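Re: [bench-list] Standoffs, bolts and washers: sorting the mixed tray before kitting

Last updated: December 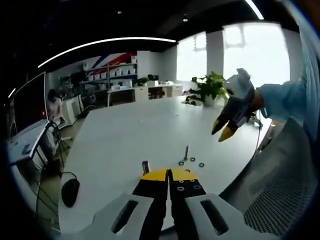
Gunther,

Replying to the list so that the kitting thread stays in one place. I have gone through your proposal and agree with most of it. Comments follow each quoted section. Where I have not commented, assume I accept the text as written.

Gunther Lammers wrote:

> The mixed tray from the Korletey enclosures needs to be broken
> down before the next kitting run. It contains standoffs, bolts and
> washers from at least two revisions of the enclosure, and the
> fasteners were put back without labels when the units were opened.
> I propose that we sort on the big white table, one family at a
> time, and bag by part and not by revision.

Agreed on bagging by part. Bagging by revision made sense when Draltel supplied complete sets, but we now buy the hardware separately and the two revisions share everything except the lid bolts. Please put the revision on a second line of the label for the lid bolts only. All other bags get the part number, the thread and the length.

On the table: it is the right surface for this work. Dark parts show up well on white, and small washers are hard to find on the gray mats at the other benches. The drawback is that the top is smooth and has no lip. A washer that lands on its edge will roll a long way. I would put a shallow tray under anything poured out of a bag and only move pieces onto the bare table when they are being compared side by side.

> Standoffs should be stood upright for length comparison. Laying
> them flat against a ruler is slow and people read it differently.

Upright is fine for the first pass. Two standoffs next to each other on a flat surface will show a difference in height more quickly than any ruler. The limit of the method is the burr. Several of the dark ones in the tray have a raised edge at one end from the cutoff, and a standoff sitting on its burr leans slightly and reads tall. Turn it over and compare again before calling it a different part. If it still disagrees, use the calipers and measure across the end faces, with the jaws clear of the burr.

Do not sort standoffs by color. The finish varies between batches, and Limport changed it once without changing the part number. Esben has a bag of each if anyone wants to see how far apart they look.

> Bolts to be stood on their heads.

Agreed. A bolt standing on its head does not roll and the thread can be inspected from all sides. This works for the flat-headed parts and for the hex parts. It does not work for the domed ones, which should go thread down into the drilled block. The block is in the second drawer under the label printer.

Length is measured from the underside of the head to the tip, except for countersunk screws, where it is the overall length including the head. I mention this because the last batch of labels had the countersunk screws entered both ways, and Amerley Agbeko had to open every bag to find out which convention had been used.

For thread pitch, run a known nut on by hand. It should turn freely for at least two full threads. If it binds inside the first thread, back it off and clean the bolt with the brass brush before trying again. A nut forced past that point tells you nothing about the pitch and usually ruins the nut.

> Washers: I suggest we sort by outside diameter and be done.

I do not agree with this part. Outside diameter alone is not enough for the washers in this tray. The thin washer for the board mounts and the thick washer for the lid have nearly the same outside diameter, and they are easy to confuse when they are lying flat. The hole is a better first test. Drop each washer over the matching bolt while the bolt is standing on its head:

 - If it does not go over the thread, it belongs to a smaller size.
 - If it goes over and sits flat against the head with slight side
 play, the size is correct. Check thickness next.
 - If it slides sideways far enough to expose part of the thread
 root on one side, it belongs to a larger size.

Thickness can be judged in stacks. Make a stack of ten known washers and a stack of ten unknown ones and put them side by side. A single washer of the wrong kind shows up poorly, but ten of them make a visible step. If the stacks differ by less than one washer, restack once in case of a bent piece.

Lay the washers well apart while they are waiting to be tested. Oiled washers stick together in pairs, and a pair looks like one thick washer from above. Kobina Adjei found several bags in the last stock check where the count was short for this reason when compared by weight. He has asked that washers be spread out and separated with a fingertip before anything is weighed.

> Counting by weight with the small scale.

Fine for washers and nuts. For standoffs I would count by hand, because the burrs and the variation in finish make the unit weight unreliable. The scale must be zeroed with the empty bag on it. Use a sample of at least fifty pieces to set the unit weight for the washers. Smaller samples gave us a drift that was not noticed until the bags were opened.

The inventory sheet currently shows 1628 washers of the board-mount type. I do not trust that number. It was entered before the tray was mixed and includes bags that have since been issued to the Henent job. Please treat it as a starting entry to be overwritten and do not try to reconcile against it.

> Anything that fails to match goes in the scrap can.

Please hold off on this. Put non-matching pieces in the red-lidded box, with a slip saying what was tested. A bolt with a damaged tip is scrap. A bolt that does not match any listed part may simply be missing from the list. The list was made from the drawings, and the early enclosures had two substitutions that were never drawn. Darcy Beaudoin knows which ones and will go through the box when the sort is finished.

Other points, in no particular order:

1. Loose cables across the work surface should be moved back before sorting begins. A mouse cable dragged over the table will take washers with it. If the mouse is needed for the inventory sheet, keep it and its cable at one side and sort on the other.

2. Wipe the table with a dry cloth only. The cleaner leaves a film, and thin washers cling to it and have to be lifted with a blade.

3. Magnetic pickup tools are useful for the floor. Do not use them on the table. The steel washers retain enough magnetism to clump, and the stack test stops working. The stainless ones are not affected to any useful degree, so the magnet does not help there either.

4. Labels are to be printed, not handwritten. If the printer is out of tape, write on a slip and put it inside the bag. Marker on the outside of the bag rubs off in the drawer.

5. Maximum bag size is the small one with the white strip. Large bags of washers split at the seam when dropped.

6. Start with the bolts. The washer test depends on having a known bolt of each size, and there is no sense in testing washers against a bolt that has not been identified.

Time estimate: I expect the bolts and standoffs to take a morning for one person. The washers will take longer than everything else together. I would split them into batches by hole size on the first pass and leave the thickness check for the second, so that the person doing it can stop between batches without losing the place.

Gunther also asked off the list whether it would be simpler to discard the tray and order new hardware. For the washers and nuts, on price alone, yes. The standoffs are the difficulty. The length used in the older enclosure is not a stock item at Limport any more and has to be ordered cut to length, with a minimum quantity well above what we will use. I would sort the standoffs regardless of what is decided for the rest.

If there are no objections, I will put the revised steps on the sheet by the table and remove the old one. Open items:

 - Darcy: list of the two undrawn substitutions, with lengths.
 - Amerley: confirm the length convention for countersunk screws on
 the label template.
 - Kobina: unit weights for both washer types, taken dry.
 - Gunther: part number for the lid bolt on the later revision. The
 drawing and the purchase list disagree in the last digit.

The drilled block is short one hole for the larger domed bolts. I can open it up on the drill press this week if someone gives me the clearance they want.

Regards,
Esben Eyvindsson

Related messages
Korletey enclosure: lid bolt length, later revision
Label template for small bags
Scale drift when weighing nuts
Limport minimum quantities for cut standoffs
Henent job: hardware issued from stock
Where did the brass brush go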